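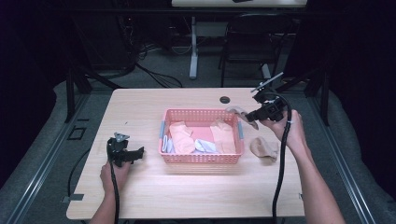 *浅色木桌，粉色篮子，几只袜子。*

**Durnimer 电工队 · 老房线路检修项目进展报告**
交：Zoltberg 基金
2025年8月27日

各位好！先说大家最关心的：Bultach 老街区的免费检修还在往前走，比3月那份计划慢了一截，但钱没超。慢在哪儿、钱花在哪儿，我下面都写了，写得有点碎，请多包涵（我爬梯子比写报告在行）。

## 上门检修

计划是100户，东半边已经跑完，西半边正在跑。东半边的房子比我想的老，好几栋楼的配电箱还在用瓷插保险，打开盖子一股陈年灰味儿。按原来的清单，每户查总开关、插座接地、厨房和卫生间回路，再装一只烟雾报警器。做着做着我加了一项：看阳台的插座。那边的住户爱在阳台上洗衣服，插线板就搁在水龙头下面，看得我心里直发毛，当场就给挪了位置。

有2户暂时没做成。一户的墙里是老铝线，接头一碰就掉渣，这种活儿不能当检修来干，得整条回路重拉，我已经单独写了报价，附在后面的表里，请你们看看能不能从备用金里走。另一户是租客愿意，房东一直没回信，我打算下个月再敲一次门。

## 宣传单

印了500份，双面，一面讲怎么按漏电保护器的试验按钮，一面讲闻到焦味该怎么办。第一版的字太小，楼里的老人家拿远拿近都看不清，退回去重排了一次，重排费印刷店没收，谢天谢地！现在大部分已经塞进信箱，剩下的放在 Wong 五金店的收银台旁边，店里的人说常有人顺手拿走，还有人拿着单子回来问该买哪种插线板。这个我挺高兴的，本来没指望它有这个用处。

## 花销

到今天为止材料费一共3556欧元，主要是漏电保护器、报警器和线材。单据都扫描好了，按购买日期排的，没有按类别排，如果你们财务那边需要按类别，跟我说一声，我再整理一遍。工时这一块我们队里照旧只报一半，另一半算 Durnimer 自己出的，跟合同里写的一样。

有一笔要单独解释：绝缘测试仪送去校准了，费用原预算里没有列。我先垫上了，没算进上面的数字里。能报最好，不能报也行，给我句准话就好。

## 为什么慢了

主要是约时间太难。白天家里没人，傍晚人回来了，可断电检查又赶上做饭，谁家也不乐意灶台忽然黑掉。后来我们改成先在楼道里贴一张表，让住户自己填时段，填了的基本都在家等着，比挨个打电话省事多了。早知道一开始就该贴！

再就是停车。西半边的巷子窄，面包车进不去，工具和梯子得从路口一路扛进来，一天下来少跑不少户。我跟隔壁的修车铺商量好了，早上可以借他们的院子停一停，下午要把位置让出来，所以现在远的几栋都排在上午。

## 接下来

- 把西半边剩下的户跑完，先做有老人和小孩的
- 铝线那户，等你们答复
- 已装的报警器抽查一遍，顺便看看有没有人嫌它响给拆了（肯定有）
- 宣传单改一版，加上阳台插座那条

还想问一件事：天气转凉以后大家会把电暖器翻出来，我想在街区的活动室里办一次晚间讲座，带几个烧坏的插头给大家传着看，比光说管用。场地免费，只要一点茶水钱。如果基金这边同意，我就去把活动室先订下来；要是得走正式申请，麻烦把表格发我一份，上次那份我电脑里找不着了。

检修明细表和单据扫描件都在附件里，表里标黄的几行是还没回访的。

Durnimer 电工队项目负责人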